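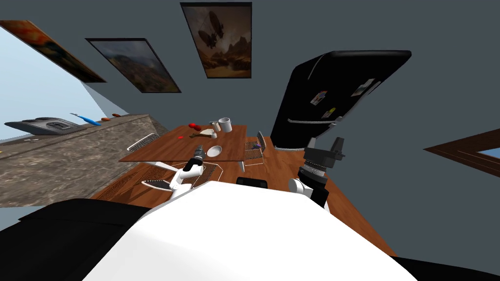 Dining table run in the sim, both arms out

gravelpit44
I do table resets at Stumton and since October we've been planning the robot's jobs in the sim first. I like it – my wrists like it more. But my day is mostly watching a screen now. Anyone else?

wimow_nights
Same at Hornel. There were 14 of us clearing tables and now 5 of those jobs are "run reviewer". Pay's the same, but I miss the chatter.

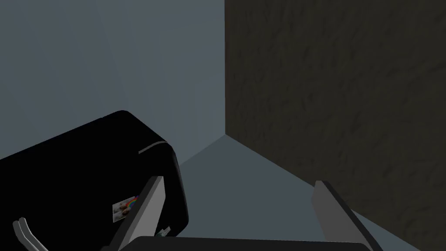 Gripper open at the corner, nothing in it

gravelpit44
That's the sort of view I stare at all shift. I mark what the gripper's near and move on.

teatowel
Sorry, but I don't buy the gloom. I did 1000 plates a shift at Phelan and my back was cooked. I'll take the boring chair, thanks!

wimow_nights
Fair enough, but you picked the chair. We got told. 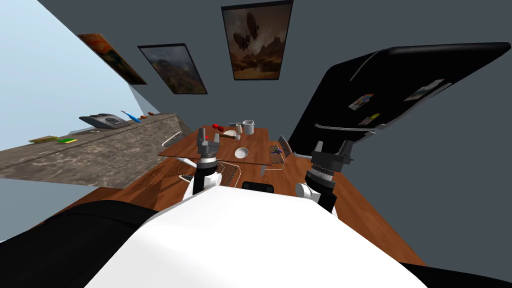
teatowel
Okay, yeah, that's rough. We got asked first, and we got a say in which jobs stayed with people – glassware did, for one. Worth pushing your boss on that.

gravelpit44
Might bring it up at our next catch-up. I'd happily keep one shift a week on my feet.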